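To: Manipulation Project Group list
Subject: Re: Table layout and the sandwich task, October session

Dear all,

I am replying to the message below on behalf of the project office, so that all four teams work from the same answer. The quoted part is shortened to the points that need a decision.

> From: Team Perero
> Our team has two concerns before the October session. First, the
> task sheet says the bread must be "in the marked cell" at the start,
> but it does not say whether the plate may touch the tape. Second, we
> trained with the tray in the near row and Team Zurent trained with it
> further up, under the plate. If the layout is fixed to one of these,
> the other team loses its practice data. We have 164 recorded runs and
> would prefer not to discard them.
> We would also like to know who may hold the pendant during a scored
> run. At the last session this was handled differently for each team.

The concern about the layout is a fair one. The task sheet was written before the paper and tape were put down, and it assumed that every team would use the same starting positions. In practice the four teams have built up their own habits. The shared folder now holds 3,791 recordings across all tasks, of which 1,448 belong to the bread and plate task, and they do not follow a single layout.

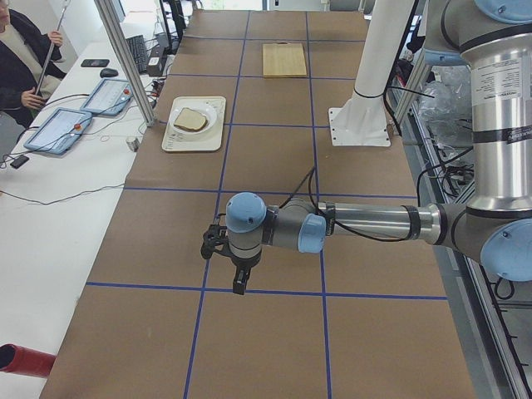
The project office has therefore decided not to fix one layout. Each team will submit a starting layout in advance, using the tape cells as the reference, and will be scored from that layout. The cells are to be named by row and column, counting from the side of the table nearest the classroom door. Please do not use "left" and "right" in the written layout. The word means one thing to the person at the side table and another to the person setting out the objects, and two teams have already lost practice time over it.

A plate may touch or cross a tape line at the start. The tape is there to help people put things back in the same place between runs - it is not a boundary, and there is no penalty connected with it. What matters is that the plate is returned to the position given in the team's own layout, within the tolerance already stated in the task sheet. The same applies to the tray and the cutting board.

With regard to the pendants, one student per team may stand at the side table during a scored run, and that student may touch the pendant only to start the program or to stop it. A stop for safety reasons will never count against a team. Any member of the group, scored or not, may call for a stop at any time, and the student at the pendant is expected to act on it at once.

Team Aquino asked separately about the bread. Slices will be supplied by the office and will come from the same type of loaf for every team. Teams may choose to begin with one slice or with two slices stacked, but the choice must be stated in the layout and kept for all scored runs. Slices that have been torn or pressed flat should be replaced before the next run, and the replacement noted on the run sheet.
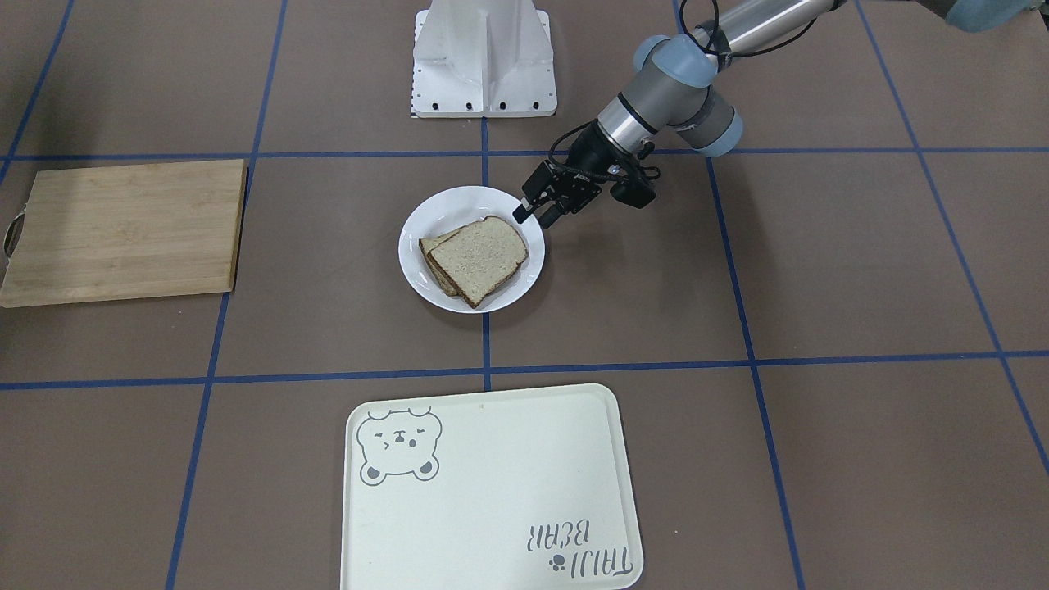
What each team should send

1. A starting layout giving the cell for the plate, the tray and the cutting board, with a note of any object that sits across a line.

2. The number of slices at the start, and which way the top of the bread points.

3. The name of the student at the pendant and the name of one substitute.

4. A statement of which arm moves first. Teams using one arm only should say so, and should also give the parked position of the other.

Layouts should be sent to this list and not to individual addresses. Each team will have 15 minutes on the table for setup, followed by its scored runs. The order of teams will be Pimitz, Zurent, Aquino, Perero. If two teams wish to exchange places, they may do so by agreement, provided that both write to the list before noon on the day before the session.

Team Perero may keep its recordings. They remain valid under the decision above, as do those of Team Zurent - please make sure that the layout is written in the notes field for each batch, as several batches have that field blank.

A corrected task sheet will replace the present one in the shared folder. Printed copies of the old sheet should be discarded.

With regards,

Dexter Padilla
Project Office, Student Manipulation Project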